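Research > Preprints > Vollov Manipulation Group > Section 3
Last updated September 7, 2021

3. Collecting the examples

3.1 Task and hand-held tools

The policy in Section 4 learns only from examples recorded by people. Each operator works with two hand-held grippers, one per hand, and handles a ball and a storage bin on a tabletop. Every gripper carries its own camera, so the learner gets a close view of the fingers and whatever is between them. We settled on this setup in March, after a pilot with the Abdella arm gave us too few usable examples per hour.

A tennis ball was the first object in the set. Its felt gives under the fingers, which makes a slightly poor grasp more forgiving than it would be on a hard ball.

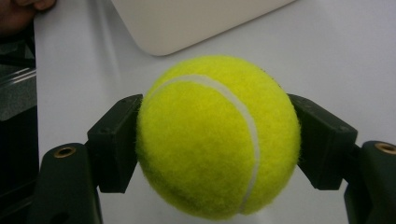 Figure 3. Gripper camera view of a tennis ball held between the two fingers.

Operators were told to close the fingers slowly and to hold for a moment before moving. We recorded 2,587 examples in total. Of these, 300 were set aside for testing and never used in training.

3.2 The container

We kept the bin the same for all sessions but let its position on the table change between examples. Seen from a gripper held low and near a corner, the side wall takes up most of the view, and the oval handle opening is one of the few features the learner can use to judge where it is. Early versions of the policy did badly on these close views, so we asked operators to include more of them.
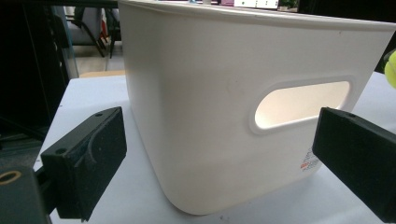
Javau, commenting on an earlier draft, asked whether the close views help at all once the overhead position is known, and suggested training without them on the first 1,000 examples. We ran that comparison and report it in Section 5. Success dropped most when the approach began from the side.

3.3 Head view

A third camera records from head height. It takes in both hands, the bin and the white board that serves as the work surface, and it lets us check the timing of the two gripper streams against each other. The learner does not see it.
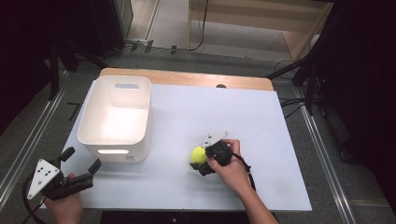
R. Bonditz, corresponding author

Files were checked by hand after each session. An example was dropped if either gripper stream had a gap longer than 8 frames, or if the operator restarted partway through. Dropped examples are not part of the total given above.

Shares: 8 | Comments: 1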